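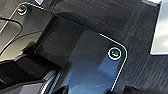

Cortés Extends Night Limits on Ferry Crossing After New Fever Cases

October
By Sena Amegashie, Press Office

CORTÉS — The health office of Cortés will keep the night limits on the ferry crossing to Drodia for 2 more weeks. The decision was taken after 289 new cases of river fever were reported on the Cortés side during the last month, the highest number of this year.

Between 9 p.m. and 5 a.m., only ambulances, food trucks and persons with a work permit can use the ferry. In the daytime the crossing stays open to everybody, but each boat may carry no more than 500 passengers.

"We know that many families have relatives on both sides, and for them this is a hard month," said Urs Zwahlen, head of the health office. "The numbers are still going up in the harbor district, and we prefer to wait a little longer before we open the night boats again."

The office has given out 778 work permits until now, most of them to hospital staff and to workers of the fish market. Permits which were issued in September stay valid and must not be renewed. New requests can be made at the ferry office in Drodia, also without an appointment.

A second test station will open at the bus terminal, next to the ticket windows. Testing is free of charge. Results are sent by text message, normally on the next morning.

Aldana Sepúlveda, the mayor of Drodia, said her town supports the extension but asks for one more early boat. "Our bakers and nurses start at five — they cannot wait until six," she said. The ferry company is now studying this request.

Persons with fever or strong headache are asked to stay at home and to call their doctor first.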